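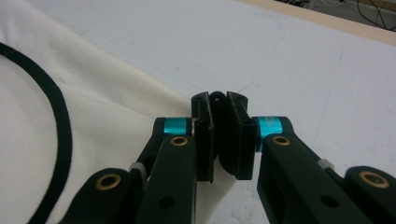
The Day the Gripper Wouldn't Let Go

By Hazel Baptiste

It was the smell of toast that Tiina Kemppainen remembers best. She had just come back from the kitchenette at Dondasside, a small textile-handling workshop on the second floor of an old creamery in Alness, when she heard a voice from the folding room say, quite calmly, "It's got my sleeve."

The voice belonged to Eino Jääskeläinen, and "it" was a two-fingered gripper, bolted that afternoon to an arm on the end of a bench. The same fingers are used by hand for much of the week – somebody holds the tool and pinches up the cloth, over and over – and then they go onto the arm, which has a try at the same job. Eino had leaned across to straighten a shirt. The fingers closed on the hem, as they were meant to, and took the cuff of his cardigan along with it.

He wasn't hurt, and he is very firm that I should say so early on. He pressed the stop button, the arm stopped, and everybody breathed out. But the fingers stayed shut. Stopping the arm had cut the power to the motor, and the gearing behind the fingers was stiff enough to hold its grip with no power at all. So there he stood, for six minutes by the wall clock, tethered to a shirt, while Tiina hunted for the right hex key and the toast went cold.

"I could have slipped out of the cardigan," he told me, pouring us both a second coffee. "But my mother knitted it, and I thought, well, what if it had been my finger?"

That question has kept the workshop busy ever since. Cloth is a dreadful thing to ask a machine to pick up, as anyone who has wrestled a fitted sheet will understand. It slides, it doubles over, it clings to its neighbour. Squeeze too lightly and you come away with nothing. The setting on the day had been nudged up again and again to cope with a batch of thick knits, and when Iida Kiiskinen went back through the log she found it had been raised on run 851 and never brought down. The mishap came on run 2285. There were a great many runs in between, and any of them might have caught a sleeve.

Iida is the one who looks after the safety side, and she's wonderfully patient about explaining it. The stop button did exactly what it was built to do, she says, and that was the trouble. They had all thought of stopping as the end of the matter, and had given very little thought to letting go.

The repair, if you can call it that, is modest. A small release lever, made up by Pesonen, the machine shop down the hill, now backs the gears off by hand. It took three tries to get one that could be worked with the left hand as well as the right – Eino is left-handed and had opinions! The closing force drops back to its lowest setting whenever the arm is restarted, and the controller, an Irkesico unit they'd bought second-hand, asks for a name before it will go any higher.

There is a drill now, too. Every November, and whenever someone new starts, a strip of old towel is tied to each person's wrist and clamped in the fingers, and they must free themselves within 20 seconds. Tuulikki Huttunen, the newest of the bunch, needed four goes at it. She has since painted the lever yellow.

Eino still wears the cardigan, though he hangs it on the door before he goes near the bench. The cuff has been darned in a slightly different grey.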